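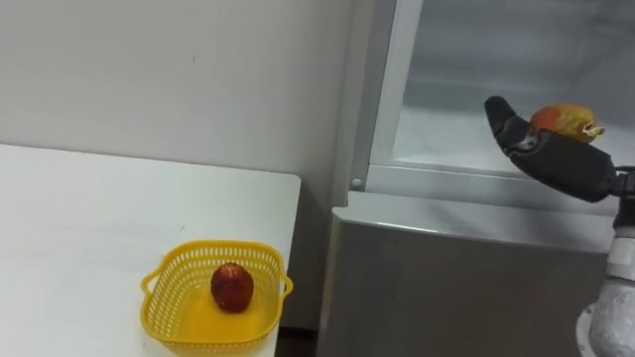

Fig. 2. Gripper with a piece of fruit at the open fridge, basket on the table.

Week 3 notes: are the chores done yet?

Okay, so last time Valentin asked me when he can stop putting away his own groceries, and I promised a real answer. My answer is "not yet, but I'm way more hopeful than I was when I started teaching this!"

Think about what one piece of fruit asks for. It's soft, it's lumpy, and every one is a different shape (a soup can is so much kinder to us). Squeeze too hard and you bruise it, too little and it's on the floor. Then there's the fridge, with a ledge to clear and pale, frosty walls that I suspect are no fun for a depth sensor.

Look at the fingers in Fig. 2 and how much of the fruit they hide. That's a headache for anyone relying on a camera, and we'll come back to it when we do touch sensing.

Shop floors are further along, mostly since somebody gets to decide where everything sits. My kitchen has never once been set up the same way twice.

For next class: pick one chore you did this week and write down every single grasp in it. Sabina tried this with unloading a dishwasher and gave up on page 2, so pick something small! Bring it on paper, and read chapter 10 up to the part on slipping.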